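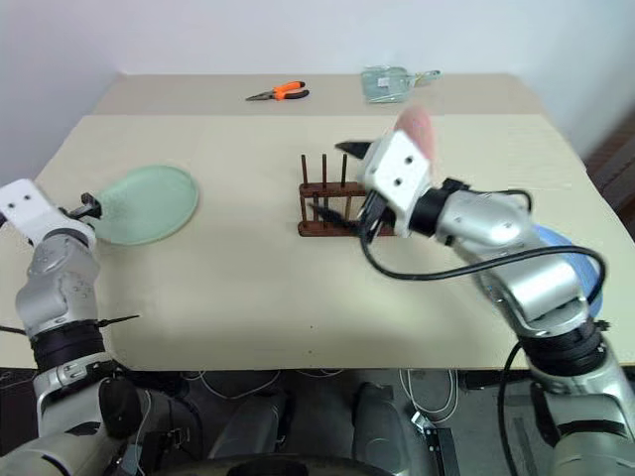

2020-12-28

I finished the year's last library book yesterday and went back over my reading log. I started the log in July, after I got forty pages into a mystery and realized I had read it before. It's a plain text file with title, author, date finished and one line of notes.

The goal was 1000 pages a month. I made it in two months and missed it in the others, mostly because of one book, a history of the canal at Wanutbridge that runs to 900 pages with small type. I don't regret it. The chapters on the lock keepers were very good and the ones on financing were slow. I skipped the appendix on tolls.

Giorgia Longo lent me a novel called Torkska in the fall and I still owe her an opinion. The first half is a family running a ferry, the second half is mostly letters, and I liked the letters more. She says most people go the other way.

I gave up on 13 books. I used to finish everything, and I think that was why I read so little. Now I give a book 50 pages, or less if I'm annoyed.

Sota Aoki asked how I pick what to read next. Mostly I place holds at the library and take them in the order they come in. The limit is 10 holds at a time - I am always at the limit.

For next year I'm dropping the page goal and keeping the log. I want to read more short stories, and I'd like to reread a few things on purpose this time. The first hold should be in after the holiday closing.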